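Speaker notes: What a Computer Teardown Taught Our Robotics Club
Sioned Trevor, Bondgate Robotics Club
Tuesday, July 7, 2026, afternoon session

Opening (take your time, let people find seats)

Good afternoon, everybody, and thank you so much for coming in out of that heat. My name is Sioned Trevor and I help run the robotics club at Bondgate. If you were at my talk two summers ago you'll remember the line-following cars, and you'll be glad to hear I've left them all at home.

This year the students wanted something harder. Yaneth Sánchez, one of our seniors, stood up at the first meeting and asked why the arm only ever got to stack foam blocks. Well, I didn't have a good answer! So we spent the spring on computer parts, and the project we settled on was getting a two-fingered gripper to handle a desktop processor in and around an open case.
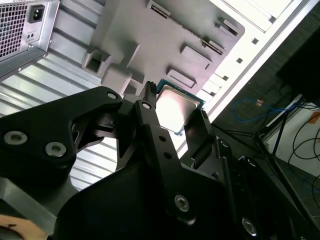

We called it the Carnetti project, after the café where the students wrote the plan on the back of a menu. (Pause here, the Bondgate kids will cheer.) The whole budget was 790 dollars, and a good chunk of that went on finger pads, which I'll come back to.

The question I get most from other teachers is why a processor. It's small, it's flat, it's square, and it has one side you really want to leave alone. A student can see right away whether the fingers are lined up with the edges. It's also something they've all heard of and hardly any of them had ever held.

The case is the hard part

We all thought the chip would be the trouble. Lalit Katiyar, who writes most of our motion code, had the approach to a chip on an open table working in an afternoon. Then we moved over to the tower and everything slowed right down. You've got the power supply on one side, the board below it, wires coming off connectors, sheet metal edges, and the arm has to bring its own wide body in with it. The fingertips may fit beautifully while a link farther back is about to lean on a bracket.

So Lalit's rule became: plan for the elbows first. I'd like that on a T-shirt.

(Ask for a show of hands: who has opened up a desktop with students? Wait for it. Say hello to Hartmut if he's in the back.)
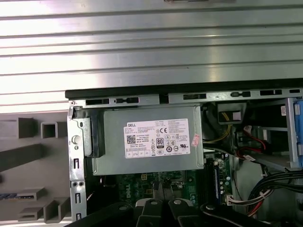

How we ran the sessions

We had students in groups of 5, and each session was 30 minutes on the arm, then swap. One student drives, one watches the wrist camera, one watches the arm from the side, and the other two keep the log. I was worried the log would be the boring job, but they fought over it — I think because the log keeper gets to call a stop.

The wrist camera earned its keep. From the side, you'd swear the fingers were square to the chip. From the wrist you could see the chip sitting at an angle, and then the driver had to decide whether to turn the wrist or back off and come in again. Most of them wanted to turn. Most of the time I'd have backed off, but I kept my mouth shut and let them find their own way.
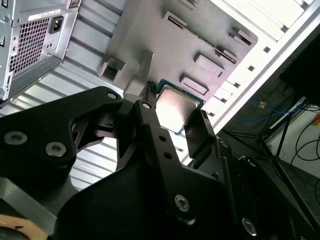 Tihomir Stan came over from Vorilport in May to give us a day of his time, and he got the students to slow the last little bit of every approach way down. He also talked them out of squeezing. Their first setting was much too strong for a part like this, and they'd picked it for no better reason than that it worked on foam. (Tell the foam block story if there's time. Skip it if we started late.)

About those finger pads: we went through three kinds. The smooth ones let the chip slide, the soft ones left it tilted, and the third set was a compromise that the students argued over for two weeks.

Holding on

For a hold we liked the fingers on two opposite edges, with the flat of the chip facing out.

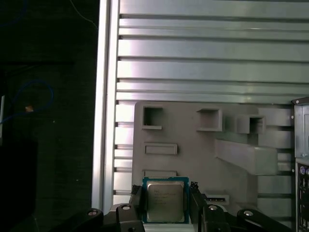 Yaneth wrote the checklist we used after a pick, and I'll read it just as she wrote it. "Both fingers on the edges. Nothing touching the top. Wait. Look again. Then move." She has it taped inside her notebook, and I've seen it copied into several others.

By the end of the term the log had more than 2000 entries in it, counting every approach, stop and retry. I'm happy to share the blank log sheet and the checklist with anybody who leaves me an email address.

Next year we hope to trade logs with a school club in Cáceres that has written to us, and Lalit is already drafting the letter in Spanish with a lot of help from Yaneth.

Questions (leave ten minutes. If it's quiet, ask Tihomir to talk about grip force.)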